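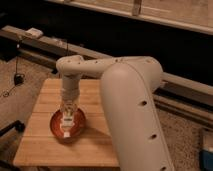 Prukton Bol — station d'évaluation pour la saisie en récipient creux

Si vous êtes arrivés jusqu'à cette page, c'est sans doute que vous avez déjà passé quelques soirées à vous demander pourquoi une politique de manipulation qui s'en sort si bien sur une table nue perd ses moyens dès qu'on lui présente un bol. Nous aussi, et pendant longtemps ! La station Prukton Bol est née de cette question, posée un peu trop souvent à la cantine par Rohani Pasaribu, et elle réunit aujourd'hui ce que nous utilisons tous les jours dans l'atelier de Muvthorpe : un plateau de travail, un jeu de récipients, un protocole de mesure et la méthode d'apprentissage qui va avec.

Ce que la station permet d'étudier

Un bol peu profond a l'air facile, et c'est bien ce qui le rend intéressant. Les doigts du préhenseur doivent descendre à l'intérieur sans heurter le bord, s'arrêter près du fond, puis se refermer alors que le poignet masque une bonne partie de la vue. Sur le plateau en bois clair, le bol rouge orangé se détache bien du fond, ce qui simplifie la segmentation, mais l'ombre portée du bras se promène à côté de lui et trompe volontiers les modèles entraînés sous un éclairage trop régulier. Nous avons choisi de garder cette ombre.

La méthode, en quelques mots

Kaan Öztürkmen l'appelle « descente à deux vitesses », et le nom est resté. Une première politique amène le poignet à la verticale du récipient. Une seconde prend le relais pour la descente et ne reçoit plus que deux choses : une image recadrée autour du préhenseur et l'effort mesuré dans les articulations. Le passage de l'une à l'autre est appris lui aussi, à partir de démonstrations faites à la main par des opérateurs qui n'avaient reçu aucune consigne sur le moment où ralentir (nous y tenions beaucoup, et Ilgın Güneş a dû nous le rappeler plus d'une fois).

L'entraînement de référence utilise 300 démonstrations. On peut descendre en dessous, bien sûr, mais les hésitations au-dessus du bord reviennent assez vite, surtout avec les récipients sombres.

Nos résultats

L'évaluation a porté sur 871 essais, répartis entre des récipients vus pendant l'entraînement et d'autres qui ne l'étaient pas. Les saisies réussies sur récipients connus atteignent 90 %. Sur les récipients nouveaux, les résultats sont plus inégaux : les formes larges passent bien, les formes étroites beaucoup moins, et les parois très brillantes restent notre bête noire. Le détail essai par essai est fourni avec la station, échecs compris — Tarık Sarıgül a passé une bonne partie du mois de novembre à les classer par type de contact, et son tableau vaut à lui seul la lecture.

Contenu de la livraison

Plateau de travail en bois, prêt à poser
Jeu de récipients creux, dont le bol de référence
Gabarit de repérage pour remettre le bol en place entre deux essais
Démonstrations de référence et poids des deux politiques
Journal complet des 871 essais
Manuel de protocole, en français et en anglais

Le bras n'est pas compris. La station fonctionne avec tout bras à poignet orientable vers le bas, pourvu que vous puissiez lire les efforts articulaires. Le pilote Climden est installé d'office ; pour Sönmez, écrivez-nous et nous vous enverrons la version en cours.

Installation

Comptez une petite demi-journée, café inclus. Le plateau se place sur un sol stable ou sur une table basse, devant la base du bras. Avant la première série, lancez la routine de descente à vide, puis recommencez avec le bol et comparez les deux courbes d'effort : elles doivent se superposer jusqu'au premier contact. Si ce n'est pas le cas, reprenez l'étalonnage du poignet avant toute autre chose.

Prix et délais

Station complète : 600 € hors taxes, port en sus. Les laboratoires d'enseignement peuvent demander le protocole et les données seuls, sans le matériel.

Pour toute question, même très pointue, même un peu vague, écrivez à Grażyna Laskowska par le formulaire de contact. Elle répond en général le matin, avant dix heures, et elle aime bien qu'on lui joigne les courbes.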